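5 July notes – sorting and folding bench, textile room

July 5, 2025. Second session on the mending pile, continuing from the February list.

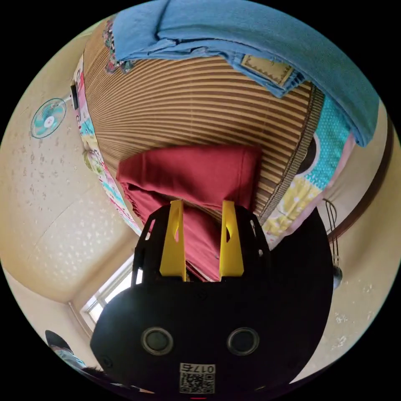

*Red cloth on the slatted mat, blue cloth behind, printed fabric to either side.*

Started with the pile as it was left. The idea for this session was to get everything into one of the standing groups (wash, mend, cut for patches, keep whole) and to settle on one way of folding for the shelves, so that the next person can find a piece without pulling the stack down. Got through most of it. The woollens are still in their bag and I have not opened them.

**Mat**

Worked on the striped mat again, laid between printed fabric. It is good for this. Thin plain cloth shows up well against the tan and brown, and the slats give a line to fold against if the piece is set down square to them. It is less good for anything with a loose weave, which catches. I lost a thread from the edge of a napkin that way and have moved the napkins to the plain table.

The mat leaves faint ridges in soft cotton if a piece stays on it with weight on top. They drop out after a shake. Don't leave things stacked on it over lunch, as I did with the pillowcases.

If we order another I would like the same width and a longer one. The Lostport shop had them rolled by the door last time, but I didn't write down the length and the label has gone from ours. Measure before ordering.

**Dark red cloth**

This one has been passed around the groups three times, so I am writing it down properly.

First put with the table linen, then with the patches, then back on the bench with no slip. I have now put it down as keep whole. The colour is even on both faces. There is a pulled place near one corner which can be closed from the back with two or three stitches, and otherwise I found nothing wrong with it.

It doesn't fold well. Halves and halves again gives a decent block at one end, but the other end slides and bunches as soon as it is picked up. I tried:

- halves, then thirds, lifted from the middle: slides open
- thirds lengthways, then halves: better, but too long for the shelf
- thirds lengthways, then rolled from the narrow end: holds, takes up more room
- halves with a sheet of tissue inside, then thirds: holds best

Went with the last. The tissue came from the drawer under the window, and there is not much left in it.

Wash it alone when it is washed. I pressed a damp white rag on the hem for a minute and it came away pink. That goes on the slip in capitals, as the last dark red piece went in with the pillowcases and we are still using pink pillowcases.

**Blue denim**

Left along the top of the mat while I worked on the rest. It has the small tan label with the zigzag stitching round the border. I want that label kept on whatever happens to the garment. It is sewn down firmly and it would be a pity to lose it in a seam.

Decision on the denim: mend, not patches. One inside seam has opened and the cloth either side of the opening is sound. Use the heavier needle and the Gornberg thread, the one on the grey cone. The thinner thread went through it without trouble last time but wore through again at the first bend.

Sewn length needed is 15 cm, with a bit over at each end. I marked the ends in chalk. If the chalk has gone by the time somebody picks this up, turn it inside out and the opening is easy to find.

Denim is heavy and wants to pull itself off the side of the bench. I had it hanging over the right side for a while and it slowly dragged the mat with it. Fold it fully on to the bench or put it on the chair.

**Printed pieces**

The bright prints are the largest group and the slowest to sort. I keep stopping to look at them.

The one with the turquoise polka-dotted band and the pink and pale yellow next to it is staying whole. I had thought of taking the band off for edging, but once it is off the rest looks like an offcut, and we have a box of those already.

The pink, white, turquoise and yellow one also stays whole. Its back needs looking at. I ran a hand along it and felt a thick place, possibly an old repair with the ends left long. Didn't unpick anything.

The bunched floral, with the pink and dark tones, has not been sorted. I pushed it under the denim to get it out of the way and then forgot it until I was clearing up. It needs an iron before anyone can say what it is good for. Put on top of the ironing basket with a blank slip.

Two things to watch with the prints:

1. They are not all the same weight. Cutting patches from a thin one for a thick one gives a pucker after washing. Feel both together before cutting.
2. Light pieces should be checked against the window. Worn places do not show on the bench with a pattern that busy, and they show straight away with daylight behind.

**Folding for the shelves**

What we agreed, written out so it can be pinned up:

- Lay the piece face down and smooth it from the middle outwards.
- Fold the long sides in first, so that they meet and don't overlap.
- Fold in half, then in half again.
- Turn the closed fold to the front of the shelf.
- Slip goes inside the last fold with the top showing.

Finished width 30 cm, to suit the shelf. The card template is hanging on the nail by the door. It has gone soft at one corner, so line up from the other.

Thick things and anything quilted get folded in three and go on the bottom shelf. The weight limit for the upper shelf is still whatever it was before it sagged. I would not put denim up there.

Slips: pencil only. The ink from the blue pen marked a white runner in February and has not come out with anything I have tried – soap, lemon, or the powder from under the sink.

**Thread and supplies**

Grey cone (Gornberg): 700 m when new, and still feels nearly full. Fine for denim and bag handles.

Red cotton: we have a bright one and a brownish one, and neither matches the dark red cloth. The brownish one will do for the pulled place as it will only show on the back. The Lyons card in the tin has a closer shade near the bottom row. I have put a pencil tick beside it.

Needles: 2 of the heavy ones left. One is slightly bent and should be thrown out when the new packet comes.

Pins: plenty. Please return them to the tin and not to the arm of the chair.

Tissue: low, as above. Plironeck sell it by the ream, more than we need, but it keeps if it is flat and dry. Otherwise old pattern paper does the same job and creases less sharply. Try that on the red cloth next time it comes off the shelf and see whether the fold holds as well.

**Not done**

- woollens, whole bag
- napkin with the pulled thread
- stitches in the dark red cloth
- iron and sort the bunched floral
- back of the pink and turquoise print
- denim seam
- new slips for the bottom shelf, where the old ones have faded

**Later, same day**

Went back to the shelf before locking up. The dark red cloth had kept its shape, tissue still in place. The stack above it had leaned over to the left, which I think is the pillowcases being folded to the old width. Took them out and left them on the table. They want refolding to the card, and the pink ones can go at the bottom of the stack.

Also found the missing tape measure. It was inside one of them.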